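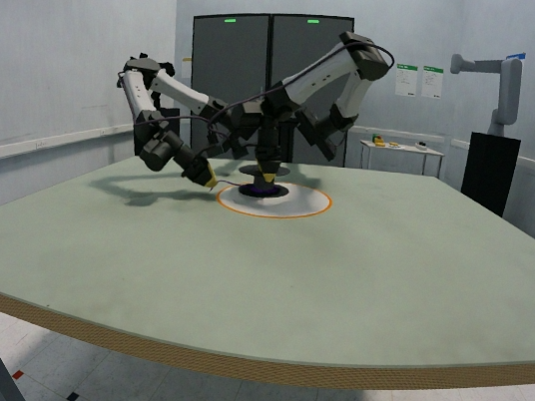
Two robot arms over a pale green table, in a computer rendering.

I gave up on Grevdale in the third season, at the musical episode, and I would like credit for lasting that long. The show began as a tidy little drama about a harbor town with too many secrets and one decent bakery. Then somebody in the writers' room noticed that half the cast could carry a tune, and we were doomed.

I have nothing against people singing on television. Londport did it well for years, mostly by having its characters sing in places where people sing: bars, showers, the back seats of cars. The songs were short and the plot waited politely outside. Grevdale gives us 9 numbers in under an hour, and the sheriff gets three of them. He confesses to a 1000-dollar theft in a key he can't reach. His wife forgives him during the bridge.

What bothers me most is the amnesia. By the next episode the theft is gone, the marriage is fine and the bakery has a new owner with an accent. Bikden pulled the same trick with its wedding two-parter, but Bikden was a comedy and had the manners to wink.

My advice to anyone starting the show now is to stop after season two, on the ferry, with the lights going out along the pier. It's a lovely ending. They even cut the music.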